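Bretstead Tabletop Wargames Club
Minutes of the Rules Meeting, June 11, 2022

Present: most of the Saturday regulars, plus a welcome handful of new faces from the Temus league. The meeting started late because a demo game ran long (a great one, down to the last activation!).

1. Minutes of the March meeting

Read and approved with one correction. The terrain entry should say "woods block line of sight beyond the first base touched," not "woods block line of sight." Several people have been playing it the wrong way since spring and were good sports about it.

2. Points limit for the summer campaign

The campaign opens at 500 points a side and goes up to 1,000 for the final round. There was plenty of happy argument over whether the jump is too steep. The Vesier players like it, as their big cavalry blocks don't fit in a small list at all. Others were worried about painting time. Agreed to keep both limits and to allow unpainted models up to the final round, as long as bases are finished and the facing is clearly marked.

3. Upgrade cards in house armies

The longest item of the afternoon, and a really lively one. At present a commander can hand an upgrade card to any friendly unit within range 2 at the start of the round. The trouble comes when the unit already has a card of that type. Three readings were put forward:

The new card replaces the old one, and the old one is lost.
The new card replaces the old one, and the old one goes back to the commander.
The unit can't take the new card at all.

We tried the second reading on the side table with a Vesier spear line and it made for a terrific game. Cards were moving up and down the line every round and both players had real choices to make. The one snag was bookkeeping, which a few colored tokens should fix. Adopted for the campaign, to be looked at again when the first round is over.

Also agreed: a returned card can't be handed out again in the same round.

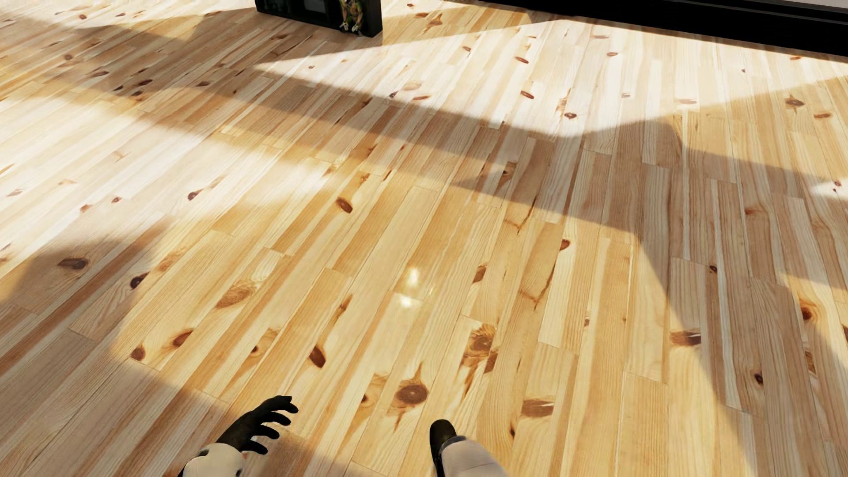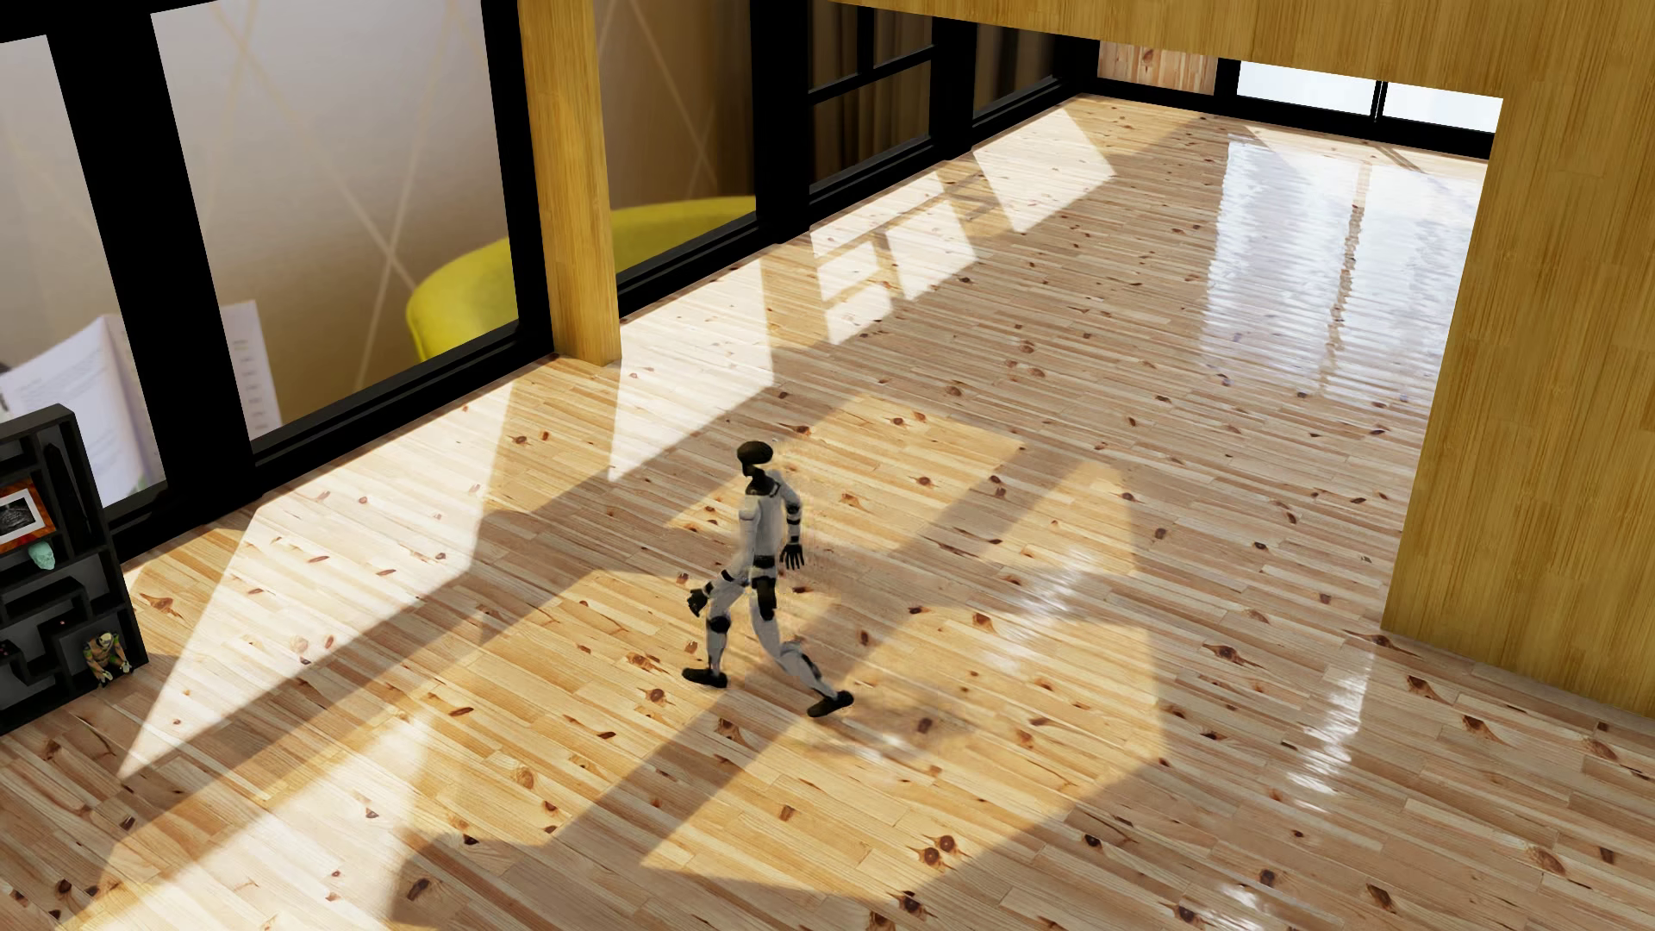

Temus players asked to have it noted that the returned card rule is rough on armies with only one commander, since losing that model means losing every card it is holding. Their suggestion was that held cards drop to the nearest friendly unit that can legally take them, and are discarded if there isn't one. This was popular right away. Someone asked what happens when two units are equally near, and it was settled that the owning player picks. Adopted as part of the same rule.

4. Issahaku scenario

The river crossing scenario, Issahaku, has now been played on both of our river boards, and everybody who has tried it wants it in the campaign. It will be the second round. Changes from the draft:

The ford is wide enough for one regiment in line or two in column.
Units in the water can't shoot but may still make a melee attack, with no charge bonus.
The defender deploys first and the attacker takes the first turn.
Reserves come on from a table edge chosen before deployment and written down.

There was a question about flying units. They ignore the river while moving but count as being in the water if they end their move over it. Yes, this means a dragon can get its feet wet. The room enjoyed this very much.

5. Tie-breaks

Ties in the standings will go first to the result between the tied players, then to enemy points destroyed. A proposal to use painting score as the last tie-break was voted down, though a separate painting prize was approved with loud support.

6. Any other business

Please bring your own measuring sticks, as the club set is short again. The hill pieces are being re-flocked and should be back in time for the first round. Anyone with a spare long river section in the darker blue, please bring it along, because it would let us run a second Issahaku table.

New players can borrow a starter army for the whole campaign. Ask at the front table, and do ask early. The undead go fast!

Next meeting: after the first campaign round, same room, with the upgrade card rule at the top of the agenda.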